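Show me your everyday bowls! (and let's talk foot rings)
Posted in Kitchen & Table

clayandcoffee
OK I finally did it – I replaced every mismatched cereal bowl in the house and I am way too happy about it. 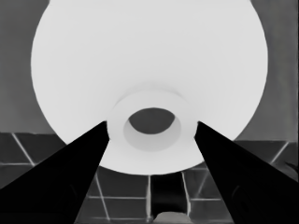 I went with the wide Droltov ones after months of going back and forth between those and the Zuccaro set. They stack like a dream, they hold a whole dinner salad, and soup stays put when you carry it to the couch. What's everybody else eating out of these days?

tinpantry
Congrats! We've had Zuccaro since last September and I love them, but the foot is left unglazed and it scratched up our table pretty good. Did you check yours?

clayandcoffee
Ran my thumb over all of them, smooth as anything! I still put felt pads under the serving bowl, just out of habit.

mossyoak_618
Gonna disagree on wide bowls. Cereal goes soggy faster when it's spread out, and soup gets cold before I'm halfway done. Give me a deep Rumo bowl any day. Smaller foot too, so it fits between the dishwasher prongs.

tinpantry
Soggy cereal is a speed problem, mossy. Eat faster!

mossyoak_618
I'm 100 percent serious. Try the same oatmeal in both and get back to me.

larkspurlane
Wide bowl person here, mostly for pasta. One thing to watch is the water that pools in the foot ring in the dishwasher. I tilt mine on the top rack and it mostly runs off. Mostly. I still get a wet sock about once a week.

clayandcoffee
Ha, yes, the puddle! I've been shaking each one over the sink like a wet dog.

gravyboat77
Has anybody tried Prornari? My sister swears by them and they have a little notch in the foot so the water drains out. Wish every company did that.

larkspurlane
A NOTCH. I need these immediately.

mossyoak_618
OK, the notch is smart, I'll give them that. Do they make a deep one?

gravyboat77
Pretty sure they do, I'll ask her. She got hers at the outlet and they only had the big ones left.

clayandcoffee
Oatmeal report – did both this morning. The deep one stayed hot longer. I'm keeping my wide bowls anyway!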